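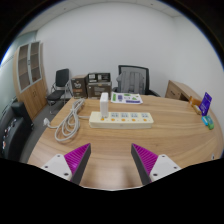

About Gultham

Gultham gathers and prepares recorded examples of everyday handling tasks for teams who train robots. Our customers build systems that learn by watching how a job is done many times over, and our part is to supply those examples in good order, with clear notes and a known history.

The company was founded by Pui-shan Liao, who remains its director. It began as a small service within Zanport, preparing recordings for a single warehouse project, and became a separate company when other organisations asked for the same work. We now employ 19 permanent members of staff and draw on a register of 125 trained operators.

What we do

Our operators carry out ordinary tasks using hand-held grippers fitted with a camera. A person holding the tool can work at a natural pace in a real room, and the recording shows the task from the position of the gripper itself. Plugs and sockets, cables, cards, small blocks, cupboards and drawers all form part of our regular programme.

Recording takes place in furnished offices, meeting rooms, kitchens and storerooms. Furniture is left in its usual place wherever it is safe to do so. A system trained only on bare benches tends to do poorly elsewhere, and our customers ask for variety in rooms, surfaces and lighting.

Each task is set out in a written sheet before work begins. The sheet gives the starting layout, the goal and the permitted ways of reaching it. Unless a customer requests otherwise, a standard set contains 400 completed examples of one task, shared among several operators. Failed attempts are kept and marked as such, and are supplied separately on request.

Our collections

The Drakberg collection is our general library of tabletop tasks and holds 1,226 separate task layouts. It is available under licence to companies, universities and public bodies. Issa is our commissioned service, under which we design and record tasks for a single customer. Material recorded under Issa belongs to that customer and is not added to Drakberg.

Checking and care of records

Every recording is viewed in full by a reviewer who did not take part in making it. Reviewers confirm that the task matches its sheet, that the gripper fingers remain in view and that the written label is correct. Recordings that fall short are returned to the session leader with a note, and the task is recorded again.

Operators are paid for training as well as for recording time. We do not record members of the public, and the premises we use are recorded with the written agreement of the occupier. Names, addresses and private papers are removed from the working area or obscured before delivery.

Visiting and enquiries

Prospective customers may attend a working session by appointment. Visits are held on Thursday afternoons and include time with a session leader and a reviewer. Applications to join the operator register are open throughout the year, and no previous experience with robots is required. Enquiries should be addressed to the director's office.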